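Writing the Magazine Profile: Handout for Unit 4
Fashion and Celebrity Journalism, Monday evening section

Welcome back, everyone. Please read this before you come in, and bring it with you, because I will be referring to it and I never print enough spares. Last time we talked about the question-and-answer interview, which is a lovely form and much harder than it looks. This week we move on to the cover profile, the long piece that runs alongside the fashion pages and that most of you told me you signed up for in the first place!

What a cover profile has to do

A cover profile is carrying several jobs at once, and you will feel all of them pulling at you while you write. The magazine wants a reason for this person to be on this cover in this particular month. The publicist wants the film or the album mentioned early and kindly. The stylist's credits have to make sense next to your text. And the reader, bless her, has picked the thing up at the hairdresser's and wants to feel she spent a little time with somebody interesting. I would like you to write for the reader first and then go back and see how much of the rest you can fit in without bending the piece out of shape. Usually it's more than you expect.

Our working length is 600 words for the short assignment. That is tight for a profile, I know. It's about the length of a front-of-book piece, and that is where most of you will get your first bylines, so it is worth getting comfortable there.

The opening

We will spend a good half of the session on openings. The three I see most often in student work are the arrival (she walks into the café, she is smaller than you imagined, she orders something), the quote, and the list of achievements. The arrival has been done to death, but I have a soft spot for it, and a good one still works if the writer noticed something that belongs only to that person. "She orders a green tea" tells me very little. "She orders for the whole table and then eats from everyone's plate" gives me somebody to read about.

A quote opening depends entirely on the quote. If you have to explain who said it, where, and what she meant, put it lower down. As for achievements — please, please leave them until the reader cares. The second or third paragraph is soon enough.

Our sample text

The profile in your packet is the Watport one, about the singer who recorded her first album in a converted ferry terminal. Read it once for pleasure, with your pen put away. Then read it again and mark every place where the writer leaves the interview room, whether to go back into childhood, over to a colleague's opinion, or out to the wider business. You'll find that she leaves more often than you noticed the first time, and that she nearly always comes back on a physical detail: a sleeve being pulled down, a phone turned over on the table. That's the hinge I want you to practice.

Notice too how little the clothes are described. The piece ran beside eight pages of Rodrigues tailoring, and the writer gives the jacket one sentence. The photographs are doing that work already. If you do mention a garment, have it tell us something about the wearer or the day, such as how she walks in it, or whether she asked to keep it.

Checking and fairness

Names, ages, titles and dates get checked before anything goes to an editor, and in this course I am the editor. I once let a piece go through at Stison, the weekly where I learned to do this, with the name of a film spelled two different ways in two paragraphs, and I can still feel my ears getting hot. Keep your recordings until the end of term. If you tidy a quote for grammar, tidy it lightly. Never join two answers together as if they had been said in one breath.

Writing about a home

Plenty of profiles are set at the star's house, and new writers tend to come back with an inventory. Pick one or two objects and look at them long enough to find the right words. "Blue and white pottery" is a start. Leaves, fronds, thin curling stems on a creamy glaze will get you further, and then you can ask her about it.

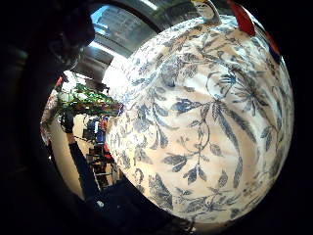 For next week

Write two openings for the same profile, one an arrival and one of any other kind, using the Nandia interview transcript in the packet. Keep each to a single paragraph. Then choose the one you'd send to an editor and jot down a line or two on why you picked it. I don't mind which you choose, so there's no need to guess what I like!

We are in Room 206 again, the one with the noisy radiator, so bring a layer you can take off. Finished work goes in the tray by the door before we start.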